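Skakeo toy library to add cleaning step before loans

The toy library at Prusby will change the way it checks and cleans returned items from January, under a revised procedure drawn up by its coordinator, Lorenz Sutter. Returned sets will be held on a separate shelf for 3 days, washed where the material allows, and inspected before they go out again.

The service, run under the name Skakeo, has 100 sets in circulation. At present they are wiped down at the desk on return and reissued the same afternoon.

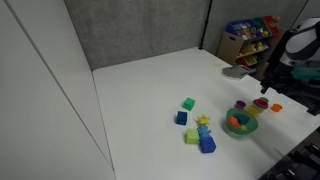

Under the new rules, hard plastic items go through a warm wash with mild detergent and are air-dried on racks. Wooden items are wiped with a damp cloth only, as soaking can raise the grain and loosen glued joints. Fabric items are washed in mesh bags. Any set with a cracked or split part is withdrawn until a replacement has been found.

The loan limit is also changing. Households may borrow three sets at a time, up from two, and the late charge will be capped at 50 pence per set. The branch at Grerkeck will follow the same rules but keep its shorter opening hours.

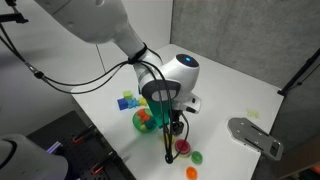
Storage accounts for most of the remaining work. Twenty new lidded boxes have been ordered, each with a printed contents list fixed inside the lid. Small items have been the main source of incomplete returns – stacking cups, cubes and the loose pieces kept in the green bowl are all easily mixed between sets. Each type will now be logged separately at the desk.

Members can comment on the procedure at the Ibrahim Road desk until the end of the month.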